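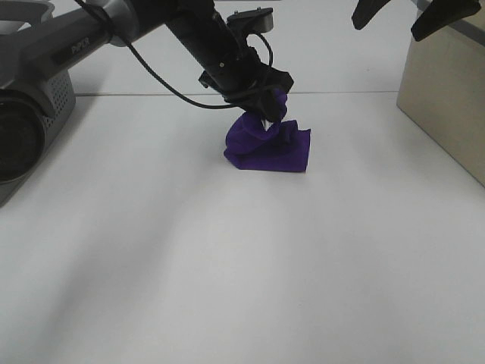

I love a good process server. I know how that sounds. Most people meet one once in their lives, at the front door, holding papers they didn't want, and they carry the grudge for years. But I spent a long stretch running the office side of a small investigations firm, and I came away convinced that serving papers is the most underrated work in the whole business, and that every investigator should start there.

Ask a new hire what they want to do and you'll hear surveillance, or fraud, or missing persons. Fine! Those are great jobs. They're also jobs where a beginner sits in a car for nine hours learning how to sit in a car. Give the same beginner a stack of summonses and by the end of the month they'll have talked to more strangers than some surveillance people talk to in a year.

When I started at Rutkowska we had a rule that trainees served 200 sets of papers before they touched anything else. I thought it was hazing. Then I watched what it did to people. They learned to read an apartment directory with half the names missing, and to tell a house where someone had moved out from a house where someone just didn't want company. They learned to write down the time before walking back to the car, because by the second address it's already gone soft in your head (7:40 or 7:50? good luck explaining that to a judge).

The notes are my favorite part, and I will happily bore anyone about them. A proof of service has to hold up when the person on the other side swears they were never home, so you write what you saw and leave out what you figured. Try it on the crumpled purple cloth a little way up this page. "Purple cloth, bunched up, on a pale tabletop" is a good note. "Somebody wiped the table with it and dropped it there" is a guess dressed up as a note, and a decent lawyer will have it in shreds before lunch. Trainees hate this for a week or two and then they can't stop doing it, and they start correcting their families at dinner. 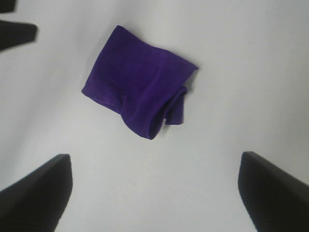 I know the argument against all this. Firms like Hiveck and Gamina hand their serving out to contractors by the job, and the numbers look wonderful. One contractor can carry 80 addresses in a week, nobody has to be trained, and the senior people stay on the work that pays. I get it, I really do, I used to do our billing. But then those same firms complain that they can't find juniors who can knock on a door and hold a conversation, and I want to wave my arms and shout that they gave away the place where juniors learn it!

Rosar, a two-room shop across the river from us, kept its serving in house the whole time. In January they sent us a trainee on loan who had done 136 services, and she was a joy from the first morning. Polite, quick, impossible to rattle. Her file notes were so clean that I printed one out and taped it over the copier, where it stayed until the tape gave up.

So if you run an agency, keep the papers. Send the new people out with them, and go along yourself now and then. It's good for the legs, and you'll be amazed how much you've forgotten about doorbells.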